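I've done the overnight from Drornbridge in economy enough times now to have a routine, so a few tips from seat 50-something at the back.

Pack a second pair of socks where you can reach them. I change mine after dinner and it's lovely – almost as good as a bed! Fill your water bottle once you're through security, and if the seat pocket is tight, wedge it upright by your hip.

My friend Divya rolls a thin scarf and puts it behind the small of her back. I copied her in January and got off without the usual ache. Buckle your belt over the blanket too, then the crew won't wake you to check it.

Do your seat picking at home the night before, on a proper screen. Those tiny seat maps on a phone are hopeless (I once booked myself next to the galley). 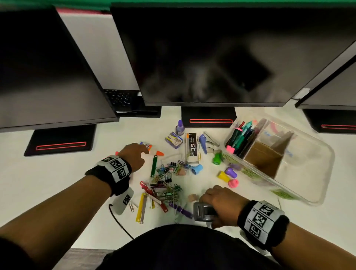
Desk with three monitors and assorted stationery

Oh, and take a pen for the landing card.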